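Cirkine Home Care Guide
Section 4: Walls, sockets, skirting and floor edges

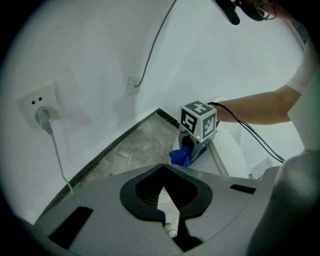

Before you begin

It is tempting to go straight to the floor, as that is where the dirt shows, but we would ask you to start with the wall and let everything you loosen come down to you. You will only have to do the tiles once that way, and your knees will thank you for it.

You will need:
2 soft cloths, one for damp work and one kept dry for the electrical fittings
A small bowl of warm water with a drop of washing-up liquid
A dry paintbrush, the sort you would use for window frames
The Cirkine long-handled duster, or any other that reaches the ceiling
An old towel to kneel on

If your cloths are different colours, so much the better. Choose one colour for dry work and stick to it all through the house — it is surprising how easily the two get muddled once you are chatting or have the radio on.

Looking after the sockets and wall plates

1. Switch off whatever is plugged in, using its own switch first, and then take out the plug. Hold the body of the plug and pull it straight towards you. Please don't tug on the cord, however awkward the corner is to get into.

2. If the plug belongs to something that mustn't be left off for long, such as a freezer, leave that socket until last and have everything ready beside you.

3. Turn off the power to that circuit at the main board. You may need a torch for the next few steps, so a bright morning is a good time to choose.

4. Take the dry cloth and wipe the faceplate from the top down. Go gently round the outside edge, where a grey line of dust tends to gather against the paint.

5. Use the dry paintbrush for the corners of the plate. Brush across it and away, never towards the holes.

6. Blank plates and plates with a cable coming out of them are treated in just the same way. Support the cable with your free hand as you wipe along it, so that it isn't pulled where it leaves the wall.

CAUTION: Never use a damp cloth, spray or cleaning wipe on a socket, a plug or the place where a cable meets the wall. If a plate is cracked, loose or discoloured, leave the power off and call an electrician before you do anything else.

Washing the wall

7. Run the duster over the wall from top to bottom, taking in the corners. Painted walls mark more easily when there is dust on them, so do have patience with this step even if the wall looks perfectly clean.

8. Dip the damp cloth in the bowl and wring it out until it no longer drips. Try it on a small patch low down and let that dry before you carry on. Some matt paints (the older Skenmont whites in particular) will go shiny if they are rubbed.

9. Work on a piece no wider than your shoulders, with light, overlapping strokes. Stop a good hand's width short of any socket or plate.

Note: A stubborn scuff will usually give way to a second go a few minutes later. Scrubbing at it tends to leave you with a clean, bald spot that you will look at for years.

Skirting boards and floor edges

10. Lift any trailing cords off the floor before you start and lay them over a chair. On a dark skirting board the dust sits along the top edge, so brush that first and then follow with the damp cloth.

11. Fold the cloth to a point for the inside corners. A cotton bud does very well if the corner has been painted over many times.

12. Wipe the tiles nearest the wall by hand, as a mop will only push the dirt up against the board. Marble and marble-patterned tiles should have nothing stronger than the soapy water. Vinegar and lemon are kind to many things about the house, but real marble isn't one of them, and it isn't always easy to tell which sort you have.

13. Dry the floor with the towel, paying attention to the joint between tile and skirting.

Putting things back

14. Wait until the wall and floor are completely dry to the touch. In a small room such as a bathroom or utility room, leave the door open and give it longer than you think it wants.

15. Restore the power, put the plugs back in firmly and check that each cord hangs freely and isn't trapped behind anything.

How often? Dust the plates and skirting monthly if you can manage it, and wash the wall twice a year. We like September for one of these, before the heating goes on.

Washing and storing your cloths is covered in Section 5.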